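Plillham Slipway and Fabrication Hall
Quarterly safety inspection checklist, patrol boat refit contract
March round

Key: OK = no action. ADV = advisory, fix when convenient. ACT = action needed before next round. STOP = out of use until cleared. N/S = not seen on this visit.

This round covers the slipway, the fabrication hall, the plate store and the contractors' compound. The outfitting berth was left out, as the second hull is still afloat there and the berth has its own sheet. Items marked with a plus sign are carried over from the last round.

Access and traffic

Main gate barrier and pedestrian gate. OK
Speed signs on the haul road. OK
Painted walkway, gate to hall. ADV
The paint has worn away where the forklifts turn by the plate store. The line can be followed on a dry day but I would not like to rely on it at night.
Lighting on the haul road. + ACT
The column nearest the river is still out. This was raised last time and the job number on the board has not changed. Temporary lighting is acceptable if it stays lit through the late shift.
Contractor sign-in. OK
Book checked against passes on the Thursday visit. Names matched.
Visitor induction. ADV
The sheet still shows the old muster point. Officials from the department are expected on site before the contract review and will be handed this sheet, so it should be reprinted first.

Slipway

Cradle rails, visual. OK
Cradle wheels and pins. OK
Greased, with a record card in the box.
Winch guard. OK
Winch rope. ADV
Light surface rust near the drum end. No broken wires found. The thorough examination is in date. Ask Tametti to look at it on their next call.
Keel blocks. ACT
Two blocks on the river side have split along the grain and need to be swapped before the hull is moved. They are not carrying full load at present. Marked with yellow crayon.
Side shores and wedges. OK
Edge protection, upper slip. OK
Edge protection, lower slip. STOP
A section of handrail has been taken out for hose access and a length of rope tied in its place. Rope is not edge protection. The lower slip is closed to foot traffic until the rail is back or a proper demountable section is fitted. The charge hand was told at the time and put the barrier across.
Lifebuoys and throw lines. OK
Ladders to water. ADV
Weed on the lower rungs of the downstream ladder. Clean it at the next low tide.

Staging and work at height

Scaffold tags. OK
All in date.
Boards and toe boards, port side. OK
Boards and toe boards, starboard side. ACT
Toe board missing outside the engine room opening. Plate offcuts were lying on the same lift. Offcuts cleared while I was there, toe board to follow.
Harness store. ADV
Harnesses hung up correctly, register kept by the stores. The page for the Heruteck crew is a photocopy and the bottom line cannot be read.
Mobile towers. OK
Rescue plan for the upper staging. + ACT
A plan exists but has never been tried out. It was written for the first hull, which had a different deckhouse, and the route it gives for a stretcher is now blocked by the new bulkhead. Rewrite it and run a drill.

Hot work

Permit board. OK
Permits matched to jobs. ADV
One permit was still up from the day before with the closing signature missing. The work had finished. The fire watch was recorded.
Welding screens. OK
Extraction at the panel line. ACT
The Kováčik unit runs but the arm drops under its own weight, so the welders prop it with a length of angle. Airflow at the hood could not be measured properly because of this. Replace the spring or the arm.
Gas bottles, storage. OK
Chained, capped, full and empty kept apart.
Hoses and flashback arrestors. ADV
Arrestors in date. Hoses in fair order. One joint made with a clip of the wrong type, changed during the visit.
Extinguishers. OK
Fire watch training. OK
Records seen for both shifts.

Confined spaces

Tank entry permits. OK
Gas meter calibration. OK
Forced ventilation, aft tanks. ACT
The duct is too short to reach the far corner of the tank. Fit an extension before the coating work starts. The coating supplier's sheet sets out what air change is needed and a copy should be pinned at the entry point.
Attendant at each opening. OK
Communication test. ADV
Radios work in the hall and fade in the aft peak. The attendant and the entrant had agreed a tapping signal, but it was not on the permit. Write it down.

Lifting

Hall crane, daily check sheet. OK
Hall crane, limit switches. OK
Slings and shackles. ACT
Colour code is the one from the previous period on part of the rack. All of it is probably in date but that has to be shown. Quarantine anything with the old colour until it has been checked against the register.
Safe load marking on spreader beam. OK
Marked 800 kg, plate legible.
Lift plans, engine removal. N/S
Not available on the day. The planner was at the other site. To be sent on.

Plate store

Racking. ADV
One upright has a dent at forklift height. Within limits by the gauge. Put a guard on it.
Stack heights. OK
Offcut bins. OK
Floor. OK

Noise, dust and health

Hearing protection zone signs. OK
Ear defender supplies. OK
Blasting enclosure sheeting. ADV
Small tears on the weather side. Tape will do until the job is finished.
Old paint survey. + ACT
The survey covers the deckhouse and the upper hull only. Nothing is on file for the bilge. No grinding in the bilge until a sample result comes back. The delay has been put down to the argument over who pays, the yard or the department. That is for others to settle. For this sheet there is no result, so there is no grinding.
Eye wash stations. OK
Skin checks. OK
Welfare hut, heating and hot water. OK
Drying room. ADV
Heater works. Hooks needed.

Emergency arrangements

Alarm test. OK
Heard in all parts of the hall. Just audible on the lower slip with the compressor running.
Muster time at last drill. ADV
The sheet gives 10 minutes to a full count. The contractors' compound was last to report. Give the compound its own marshal on each shift.
First aid cover, days. OK
First aid cover, late shift. ACT
Only one name on the rota, and that person was on leave in the week of the visit.
Spill kits. OK

Summary of actions

STOP: lower slip handrail.
ACT: haul road light, keel blocks, starboard toe board, rescue plan, extraction arm, aft tank ventilation, slings, bilge paint survey, late shift first aid.
All ADV items go on the maintenance list in the usual way.

The general state of the yard is fair. Housekeeping in the hall is better than at the last round and the permit system is being used as it should be. The weak points are mostly where one firm's work meets another's. Heruteck took out the handrail, the yard owns it, and each thought the other would put it back. With the department asking for dates on the second hull there will be more firms on the slip at once, and the handover sheet needs a line for anything removed or altered.
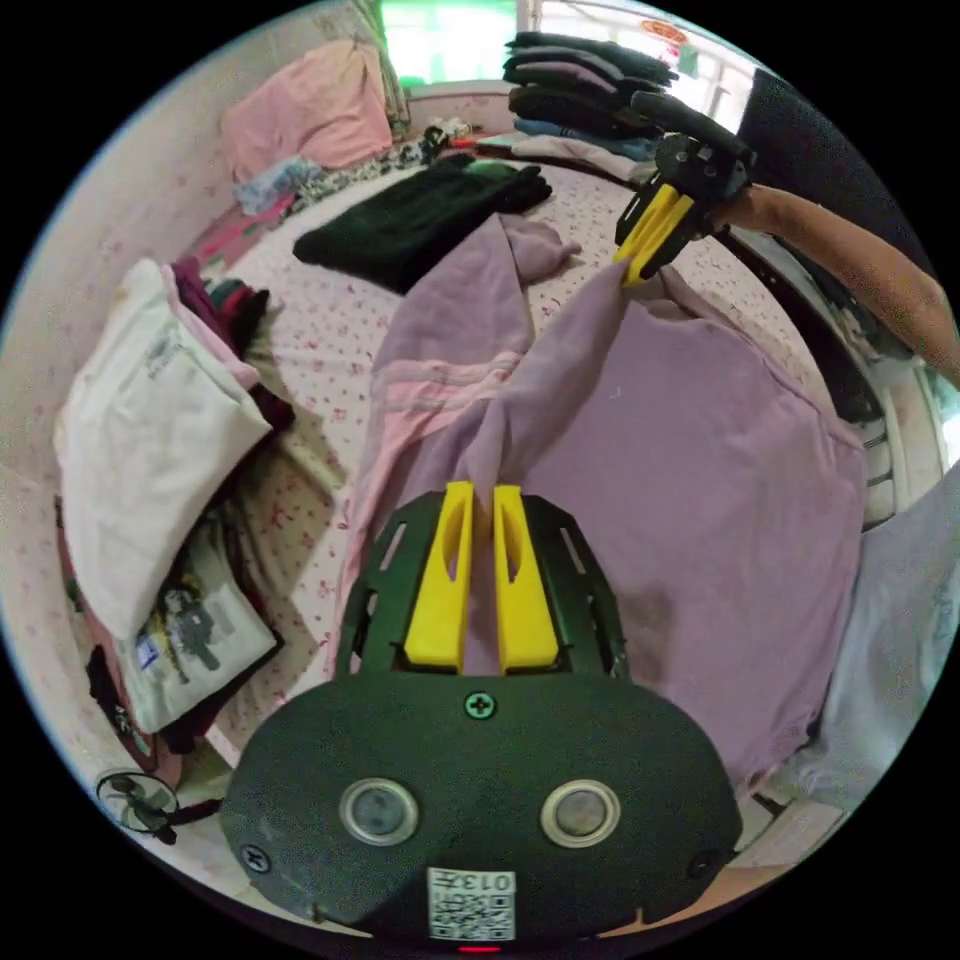
Jomar Cruzado: Handrail is agreed and we have a demountable section on order. I would ask for the keel blocks to be split off as a separate action. We cannot change them without jacking, and jacking needs the engineer's sign-off, so it will not be done at the same pace as the rest. Also the extraction arm was reported by the night welders before this visit. The report is in the defect book if anyone wants it.

Reply from inspector: Noted. Keel blocks now stand as a separate item, with the condition that the hull is not moved until they are done. The defect book entry has been added to the file. It should have been picked up when the book was signed off at the end of that week, so please check who is signing it.

Upendo Kashindye: The sling register has been gone through. All the old colour items were in date except one chain sling, which has been cut up and scrapped. Lift plan for the engine removal sent this morning. Can the bilge be released for cleaning by hand, without grinding?

Reply from inspector: Yes for wiping out and removing loose rubbish, with gloves and disposable overalls. No scraping, no wire brushing and no power tools. Sling item closed. Lift plan received, not yet read.

Still open at time of issue: everything else under ACT.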